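Teach Everybody to Mend

I learned to sew on a button when I was thirty-four years old, and I have been a little drunk on it ever since. It took one evening. The coat was a heavy brown thing I'd bought secondhand from Skevo, the shop on the corner in Lelville that sells coats in the winter and garden tools the rest of the year, and the second button from the top had been hanging by a thread for two seasons. I'd gotten into the habit of leaving it open and holding my collar shut with one hand when the wind came up. Then my neighbor Chiến Cù got tired of seeing me do that, sat me down at his kitchen table, and put a needle in my hand.

I want to argue that every kid who goes through a public school should come out able to do what I did that night, plus a bit more. A button, a hem, a patch, a darn, a split seam. I'd put it right alongside reading a map and cooking rice. I know the school day is full (I have two kids, I've seen the schedule, it is very full!) and I still think there's room, and I think it would be one of the best hours in the week.

The usual case for this is about money and waste, and it's a good case. Clothes get thrown out over things that would take ten minutes to fix. A child's pants go at the knee, a pillowcase opens along one side, the lining of a jacket comes away at the armhole so that your hand goes down the wrong tunnel every morning until you give up and buy another jacket. I did all of that for years. Lelville has 3,582 people in it, and if you walk past the clothing bin behind the library on the right day you can see it stuffed so full that the flap won't close, with perfectly good shirts on top.

So yes, save the shirts. What I care about more is what the work does to the way you look at things. Once you know how a seam is put together you can't stop seeing them. I spent a whole bus ride in May studying the back of a stranger's rain jacket, because the yoke had been set in with two rows of stitching and one of them was crooked, and I could tell more or less where the person at the machine had slowed down for the curve. I had worn jackets all my life and had never seen one before!
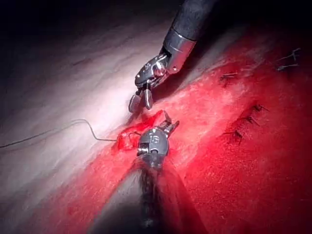

Light is the first thing a school would have to get right, and I'd spend the money there before I spent it on anything else. Chiến works under a desk lamp bent so low that it nearly touches the cloth, and when I started I thought this was fussy. Then I tried to fix a gray sock under the ceiling light in my living room and made such a mess of it that I had to cut the whole thing out. Fabric has a surface, and you need to see it. Surgeons live by the same rule, with their two tools meeting over pale tissue, every small ridge and fold clear where it's brightly lit near the instruments and the far corner gone to shadow. A sock asks for less, of course, but it does ask. Put a cheap lamp on every table and the kids will be halfway there, and they'll stop stabbing themselves too.

The second thing is to start by hand. I've had this out with people who love their sewing machines, and I love theirs too, they are wonderful to be around. But a machine is fast, and a beginner doesn't need fast. With a needle you feel the cloth give. You feel when you've gone through one layer and when you've gone through two, and you learn very quickly what happens when you pull too hard, because the fabric puckers up right in front of you and sits there looking cross. A nine-year-old can understand tension that way in a few minutes. I've tried explaining it to adults in words and gotten nowhere.

There's a book I keep pressing on people, an old home manual called Lillbridge after the woman who wrote it, and out of its 254 pages the part I go back to is a short stretch on spacing. She wants you to stop after every few stitches, lay the work down flat, and look at it from arm's length. She says a beginner always looks too close. I read that and thought of every bad job I had ever done at anything. 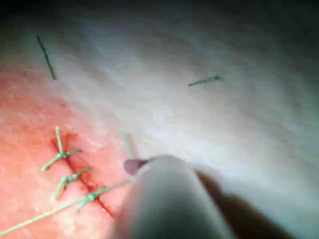 And she's strict about knots, which I enjoy more than I probably should. She gives each one its own small drawing and tells you how long to leave the ends. Cut them too short and the knot works loose in the wash, leave them too long and they catch on things. My daughter, who is eight and doesn't sit still for anyone, sat still for the knots. She did a whole row of them along the edge of a dish towel in orange thread, for no purpose, and then did another row in purple. The towel hangs on our oven door and I won't hear a word against it.

I should be fair to the other side. When I brought this up at a school meeting, a father named Thắng Văn - a kind man, and a much better cook than I am - said that his mother had sewn for a living and had worked very hard so that none of her children would have to. He didn't want his son sent home with a needle and told it was enrichment. I've thought about that a lot. It's a serious thing to say and I don't believe I answered it well on the night. There are people for whom mending was never a charming hobby, it was the thing you did at eleven at night with your eyes burning, and anybody who gets excited about it (me, for instance) should keep that in mind before going on about the joy of a good darn.

What I'd say to him now is that the boys in that room mostly weren't going to be taught it anywhere else, and neither were most of the girls. It was work that a lot of families handed to one person and then didn't value. Teaching it to the whole class, in school hours, with a teacher who gets paid for it, seems to me one way of saying it was worth something all along. He may still disagree. We've talked about it since, over soup, and he's moved about an inch and I've moved about two.

Then there's the question of who would teach it, and this is the part where people's faces usually fall, and where mine lights up. Every town has them! The woman at the dry cleaner's who does the alterations in the back. The upholsterer. In our case there's Khúc, the repair counter on the upper floor of the old bank, where they'll let you stand and watch if you keep your elbows in. I watched them replace the zipper on a tent there, and it took most of an afternoon, and I was late for everything else I had planned and didn't mind at all. Pay these people to come in. Let a room full of ten-year-olds see somebody be really, properly good at something with their hands, up close, where you can see that it's made of small moves that are each pretty easy. 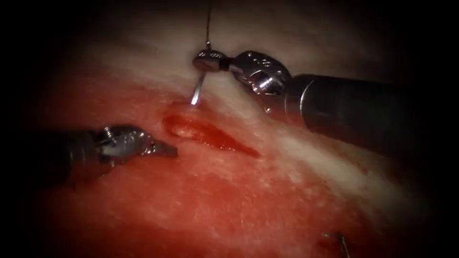

By a Lelville reader
Jan 27, 2018

Small moves are what I keep wanting to get across. My son was sure he couldn't do it. He's twelve, he had decided somewhere along the way that he was a clumsy person, and he carried that around like a fact. I gave him a pair of his own jeans with the back pocket half torn off and told him he could wear them any way he liked once the pocket was on. The first try came out with the pocket tilted. He took out the stitches himself, without being asked, and pinned it again, and I went and did the dishes very loudly so he wouldn't think I was watching. The second try held. It's still a tiny bit tilted. He has worn those jeans so often this winter that the knee has gone, and last week he asked me where the patches were kept.

I don't know another subject where a kid finds out that fast whether the thing worked. You turn it right side out and tug. If it holds, it holds, and if it doesn't you can see the exact spot where it let go, and you can go back to that spot with a needle and fix only that. I'd have loved some of that at twelve. I got a lot of papers back with a letter on the top and no idea which stitch had slipped.

So here's what I'd ask for, and I don't think it's greedy. One hour a week, for one year, somewhere between third and sixth grade. Lamps. Good needles, because the bad ones have rough eyes that shred the thread and make children cry. Scrap cloth from home, the uglier the better, so that it doesn't matter what happens to it. A shelf where work can be left out half done with the needle parked in it. Let them bring in their own torn things after the first month and fix those.

And for the grown-ups who missed it, go find your own Chiến. Knock on the door with the coat over your arm. Mine made tea, handed me the needle, and wouldn't take it back from me no matter how much I complained, and the button he made me sew that night is still on.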